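Skindwood Workshop Guidance
Household Table Tasks: Tips for Demonstrating by Remote Control

These tips are issued to operators who teach table tasks to the two-handed machines at the Skindwood and Stiltville rooms. They cover tidying, sorting, wiping and the handling of small household goods. Operators who guide the arms by hand should read the section on hand guiding first, as several of the points on speed do not apply to them.

Before you begin

Read the task card aloud once. If two people in the room understand it differently, the card should be rewritten before any demonstration is recorded. "Put the toys away" has caused more wasted mornings at Stiltville than any mechanical fault. A good card names the object, the place it starts and the place it should finish.

Sit so that your elbows are supported. Operators who hold their arms in the air begin to drift after a short time, and the drift appears in the recording as a slow sideways lean before every grasp. The machine will learn the lean along with everything else.

Bring both of the machine's hands to rest before you take control. Move your own hands to match theirs, and only then close the switch. If you close it first, the arms will jump to meet you.

Check the cloth. A tablecloth makes a fair stand-in for a kitchen or dining table, but it slides. Smooth it from the centre outwards. Double-sided tape under the far corners holds well on padded tops, and a damp cloth removes the residue if it is dealt with the same day. Do not use drawing pins.

Setting out the objects

Vary the layout between demonstrations, and vary it by more than a finger's width. A set of 94 demonstrations with the ball always in the same spot teaches the machine where the ball was on that afternoon. The Nundau layout sheet gives 11 starting arrangements for a table with up to 8 objects, and operators may add their own at the foot of the sheet.

Mix hard and soft things. Include at least one object that rolls, one that bends and one that has no fixed shape at all. Keep spare items off the cloth, where they would be taken for part of the task.

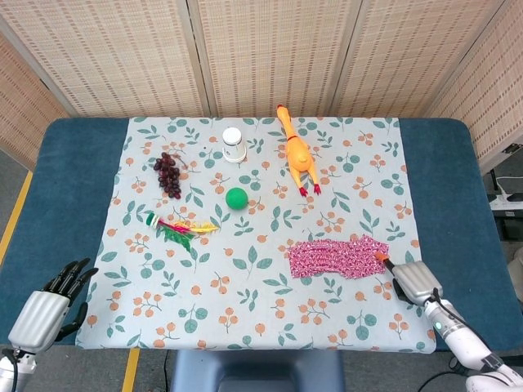
Handling a thin tool by remote control calls for more patience than handling the object itself. Close the fingers slowly and let the tool settle before you lift it, then make one small movement in clear air to learn where the far end is. With the black stick, the orange tip is the part to watch; bring it to the end of the pink fabric and pause there, so that the recording holds a clear moment of contact before the next movement starts. Keep the other hand low and to the side, over the bare blue strip beside the cloth, unless the card gives it something to do. Soft cloth bunches when it is pushed from the end, and a low, shallow angle will generally serve better than a steep one.

Round objects should be approached from above with the fingers already partly open. Opening them at the last moment tends to knock a ball away. If it does roll, follow it calmly and complete the grasp where it stops. Recoveries of this kind are useful and should be kept, provided that the object stays on the table.

Grapes and similar clusters should be lifted by the body of the bunch. The stem looks inviting but the bunch will swing, and a swinging load makes the placing movement very hard to judge through a headset.

Feathered cat toys should be held by the handle end. Feathers brush against the fingers and hide the gap between them, and they shed after a few weeks of use. Replace them when they begin to leave fluff in the finger joints.

Rubber toys grip well but stick slightly on release. Open the fingers fully and wait for a moment before withdrawing the hand. A light dusting of cornflour helps with new ones; wipe off the excess, as it marks dark surfaces.

Hand guiding

When guiding an arm by hand, hold it behind the wrist and never by the fingers. Keep your own sleeves and hands out of the cameras' view as far as the task allows. Move at a steady pace. It is tempting to hurry through the empty stretches between one object and the next, and the machine will copy that haste.

Where a task needs both arms, guide them with a second operator and agree on who gives the word to start. The Kyei grips fitted to the older arms have a release button on the underside — press it before moving the arm, and do not force a joint that resists.

What to keep and what to discard

Keep slow attempts, slightly clumsy attempts and attempts with one clean recovery. Discard any in which the operator stopped to speak to someone, the cloth moved under the objects, or the task on the card was changed halfway through. Mark the discard at once. Sorting them out at five o'clock from memory has proved unreliable.

Rest after 11 demonstrations, or sooner if your grasps begin to miss.

Care of the table and hands

Wash tablecloths at a low temperature and iron them lightly, as fold lines can catch a sliding object. Wipe the padded top with a barely damp cloth. Brush the finger joints with a dry, soft paintbrush at the end of each session, and check that cables along the forearms lie flat and have not worked loose. Report any loose cable before the next operator takes the chair.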